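Kideo Home Guide, part 3: Folding and sorting on the bed
Written by Korkor Agyeman

Okay, you have your bin and you have your laundry, and now we need somewhere to fold. I've tried the kitchen table, the ironing board and the top of the dryer, and I always end up back on the bed. It's big, it's soft on the elbows, and you can't go to sleep until you finish! So this section is written for bed folders. If you have a proper folding table, the steps are the same, you'll just be standing up.

What you need

One bed with the comforter pulled flat (no need to make it nicely)
One plastic storage bin per person, lid off
Your Kideo label cards, or masking tape and a marker
Something to drink, out of elbow range

Setting up

1. Put the bin on the floor beside the bed, close enough to reach while you're sitting. Mine goes on the left because I fold toward the left. If you fold the other way, swap it.

2. Dump everything at the head end first. I know it's tempting to drop it right in the middle, but then you have no place to work and you end up folding on your knees (I did this for years).

3. Pull out anything that isn't clothes. Towels go over the edge of the mattress, cushions go up by the headboard, and chargers and little bits go in one spot where you'll find them again.

Note: If you keep a mat or quilt on the bed, leave it there. It gives you a firmer surface for shirts.

4. Make loose piles by type. Tops, bottoms, pajamas, kid stuff. Don't fold yet, I mean it. Sorting and folding at the same time is how a sock ends up inside a pillowcase until March.

Folding a T-shirt

5. Sit on the bed with your legs out or crossed, whichever your back prefers, and lay the shirt flat in front of you or right over your lap. Smooth it from the collar down with the side of your hand.

6. Fold one side in toward the middle, sleeve and all, then lay the sleeve back along the edge. Do the other side to match. You should have a long rectangle. It won't be perfect over your legs and that's fine, just tug the corners.
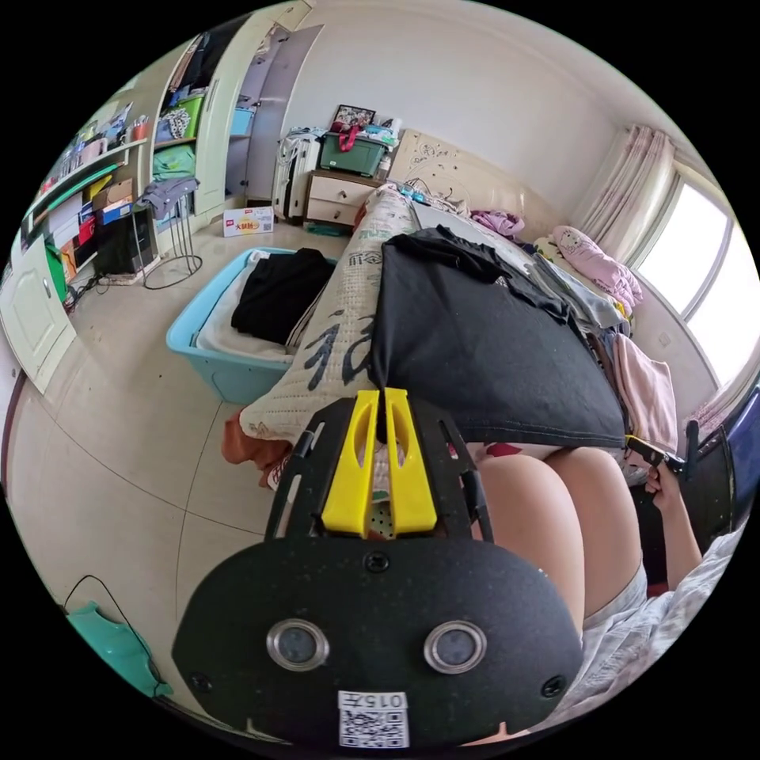
7. Bring the bottom hem up to a little below the collar, then fold in half again. For a deep bin, stop there and lay it flat. For a shallow drawer, go one more time so the shirt stands up on its own.

Caution: Thick prints don't like a hard crease. If a shirt has a big rubbery design on the front, fold it with the design on the outside and keep it near the top of the bin.

Dark shirts show every bit of lint, so I fold those last, after the towels have been moved. My old black ones get a quick pass with the lint roller too. The Kaller one from the checklist in part 1 is good, but any sticky roller will do the job.

Filling the bin

8. Start with the plain, flat things: undershirts, pillowcases, whatever folds into an even layer. That's your base.

9. Add the heavier or darker things on top, folded edge facing you. You want to be able to pick one up without the whole stack coming along.

10. Stop when you're a hand's width from the rim. An overfull bin bulges, the lid pops, and then the cat moves in.

11. Write the label before you carry it anywhere. I use the person's name and the season, and that's plenty.

Note: The bin doesn't have to match anybody else's bin. I get asked this a lot! Pick a color you can spot from the doorway.

If you get stuck partway

Leave the finished piles on the far side of the bed and take only the bin with you. The piles will keep until you're back. What you don't want to do is scoop it all into a suitcase "for now." I have a bag of baby clothes from the Quartey Street apartment that will back me up on this.

Part 4 covers nightstand drawers, so hang on to any small boxes you come across.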